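Unit 8: Bench identification of small network modules
Reading time: 2 min

Record the ports on each enclosure before tracing any cable. Log sheets go to Danai Spanos.
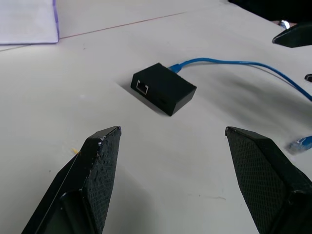 Port orientation decides how a module is placed on the bench – the face with the free socket should be readable by the person logging it. A small black enclosure with a square Ethernet port near one end of its front face and a blue cable plugged into the back gets two lines on the sheet, one per face. Side slots are logged as "unidentified" until checked.

Related
Unit 2: Cable labels
Unit 12: The Naltham patch plan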